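# An afternoon at the Skekbridge robot build

I have wanted to see a home-built two-armed robot up close for years, and in December I finally got to! Abrehet Abera and Jadwiga Pawłowska have been putting theirs together at Abrehet's place in Skekbridge, and they let 5 of us come over and poke around, ask questions and get in the way.

The build started as a single arm clamped to a desk. The second one came 3 months later, and Jadwiga says that was when it got hard. Two arms can reach each other, so every move has to be checked against the other side. She wrote the checking code herself, on a laptop, mostly on the train (she showed me the comments – some of them are very grumpy).

Household jobs are what they care about, and the refrigerator door is the one they talk about most. A door swings on an arc, so if the arm pulls straight back the gripper gets dragged sideways off the edge. Jadwiga's fix was to let the wrist go a little soft during the pull.

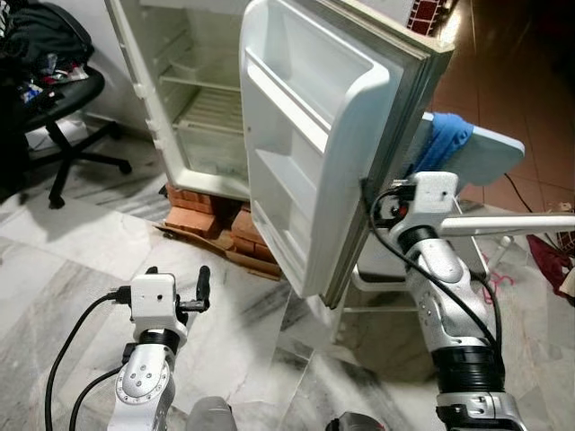
Abrehet handles the hardware. The joints come from a small supplier called Indoson, and she likes them a lot, though the first set arrived with the wrong screws and she spent a whole evening in the hardware store matching threads. The cables bother her more. She has rerouted them 2 times already and wants to try again with softer sleeving from Echeverría, which a friend of hers swears by.

I asked how they keep track of what works. They keep a plain paper notebook! Every try gets a line, with the grip setting and a word or two on how it went, and the door pages had reached line 112 when I flipped through them. My favorite entry just reads "better, why?"

Next they want to teach it the shelves, starting with light plastic tubs. They have also been invited to show the robot at the Fuvano makers' meetup, and the big question there is how to get it down the stairs. I offered my van.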